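The Robot Learns Your Bad Habits First

Opinion
October 2025

My mother taught me to fold fitted sheets by doing it in front of me, quickly, and then asking why I hadn't done it yet. I thought about her a lot this year, because I have spent a good part of it teaching a robot arm to pick things up and put them somewhere else, and I have become her.

The method is simple to describe. You hold a pair of handles, or you grab the arm itself if it's the kind that goes limp for you, and you do the job. The machine records where everything went and what its cameras saw while it went there. You do the job again. You do it until you hate it. Then a computer chews on the recordings overnight and in the morning the arm does its impression of you.

I want to argue that we are bad at the first part, the doing, and that we are bad at it in a way no amount of chewing will fix. I also want to complain about the handles, but I'll get to that.

When I started at Fellamero I was given an arm, a table, a heap of colored objects and twenty minutes with Ynyr Watkins, who had been demonstrating tasks for longer than anyone else in the building and had the shoulders to prove it. He showed me how to open and close the fingers. He showed me the foot pedal that starts a recording and the other foot pedal, identical, that throws it away. Then he watched me try to pick up one item and said, kindly enough, that I was driving it like a rental car.

He was right. I was jerking toward things, stopping, correcting, jerking again. A person reaching for a cup does none of this. But a person reaching for a cup has a hand on the end of the arm, and skin on the hand, and no delay. Through the handles you have two stiff fingers and a view on a screen that goes to soup whenever you move fast. So you move fast to get near the thing, you lose sight of it, you panic, and you stop dead to find out where you are. The recording keeps all of this. It has no way to know that the panic was yours and had nothing to do with the job.

For my first few sessions I didn't think it mattered. The item ended up where it was supposed to end up, the pedal clicked, the counter went up by one. I had the best counter on the floor. I was told so, and I enjoyed being told so, and then we trained on my data.

The arm was me. I don't know how else to put it. It lunged, it stopped in midair over nothing at all, it waggled left and right as if it had lost its keys, and then it went down and closed its fingers a little to one side of where they should have been. It had learned the stopping as part of the procedure. As far as it could tell, the correct way to pick up an object was to rush at it, suffer a moment of doubt, and then commit.

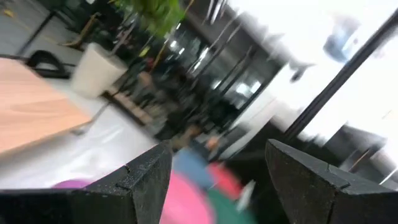
Joaquín Maldonado, who runs the training side and has to live with what the rest of us record, has a view on this that he will share with you at any hour. His view is that a slow, dull demonstration is worth twelve exciting ones. He wants an approach he can fall asleep to. He wants the fingers open before you get there, the arm lined up before you go down, and the object in sight the whole way. He once sent back an entire afternoon of my work with a single comment, which was "who is chasing you."

I resented that for a while. I had a quota. Everybody who does this has a quota, stated or not, and the quota is where I think the trouble lives.

Consider how the work gets bought. A customer wants an arm that tidies. They ask how many demonstrations it will take, because that's a question with a number for an answer, and somebody in sales gives them a number. Now there is a number. It goes on a whiteboard. From then on every conversation is about getting to it, and the people on the handles, who aren't stupid, work out that the fastest way to get there is to swoop. You can swoop all day. I have a colleague at Yüksel, a competitor whose lunches are better than ours, and she tells me their whiteboard has a thermometer drawn on it, like a church roof appeal. They color it in with a marker. I asked her what happened when they got to the top and she said they drew a taller thermometer.

What ought to go on the whiteboard is harder to draw. I'd want to know how many of the recordings show a person who knew what they were about to do. I'd want to know whether the same object got approached from more than one side, whether we ever bothered to start with the arm somewhere awkward, whether anyone recorded a sensible recovery. Because I don't mean to say that mistakes should be scrubbed out. That was my next error, as it happens. Having been scolded for flailing, I became a purist. I threw away every take with a wobble in it. I got very good with the left pedal (the discard one; I put tape on it). My data was gorgeous. It looked like an advertisement.

The arm that came out of that batch was elegant right up to the moment anything went wrong, and then it was helpless. If it missed, it lifted its empty fingers with great dignity, carried nothing across the table, and set nothing down in exactly the right place. It did that over and over. We had visitors. It had never once seen me miss and go back, so going back wasn't among the things a person did.

So there's a kind of mistake you want in the record and a kind you don't, and the difference is whether the person at the handles fixes it on purpose. A miss, a pause to look, a lift, a second try from a better angle: that's a lesson. Thrashing until you get lucky is also a lesson, and the machine will take either one with equal gratitude. Ynyr records misses deliberately. He'll come down slightly off, stop, back away and redo it, the way a piano teacher plays you the wrong note so you can hear it. He had been doing it for ages before anyone asked why his batches did well. It hadn't come up, he said.

I'd like to spend a paragraph on the handles now. Ours are made by Cuditz and they were designed, I believe, by someone who had heard hands described over the phone. The trigger that closes the fingers is stiff for most of its travel and then abruptly isn't, so that the gripper goes from a polite gap to a slammed door with nothing between. You learn to live with it. You learn a little flick. And then the arm learns the little flick, and somewhere down the line a person who has never met you, in a warehouse or somebody's kitchen, is watching a machine snatch at a soft toy and wondering what it has against them. A cheap spring did that. I have put this in writing three times.

The other way, guiding the arm itself with your hands on it, is better for feel and worse for nearly everything else. You get in front of the cameras. Your elbow ends up in the lesson. We had a batch in June in which the arm would hardly move unless somebody in a gray sweater was standing to its left, and I own that sweater. I wear it less. But I still think anyone new should start that way, with the weight of the thing in their hands, before being let anywhere near a screen, because after an hour of hauling it about you know where it can't go, and you stop asking it to. Joaquín disagrees, on account of the sweater.

People outside this work tend to ask me whether I mind training my replacement. I find it a flattering question. It assumes the replacement is coming along nicely. My real worry is smaller and more embarrassing, and it's that I am being copied accurately. All my life I've been able to do things badly in private. I put the dishes away wrong, I close drawers with my hip, I shove things to the back of the shelf and call it tidy. Now there's a machine that takes notes. I once caught it nudging an object out of the way with the side of a finger so that it wouldn't have to pick it up, and I knew exactly which afternoon it had got that from.

If I ran the place, which has not been suggested, I'd do a few dull things. I'd take the counter off the wall. I'd have every operator sit and watch their own recordings from the wrist camera, at full speed, before they were allowed to make any more, since there's no cure for swooping like having to look through the eyes of the thing you swooped. I'd limit a session to what a person can do with attention, and in my case that's forty minutes less than the schedule thinks it is. I'd pay for the breaks. And I'd have the customer come in and do a handful themselves, on our handles, with the screen and the delay, while somebody behind them says encouraging things about the number.

We did try that last one, with a man from a firm in Erwood who wanted to know why it was all taking so long. He was a good sport. He sat down, took hold, went for the nearest object and knocked it off the table. Then he went for the next one. After 4 tries he asked whether he could use his own hand, and Joaquín told him that was more or less the whole problem, and he laughed and signed up for another quarter. His takes are still in the set. I've asked for them to be removed, and I've been told they count.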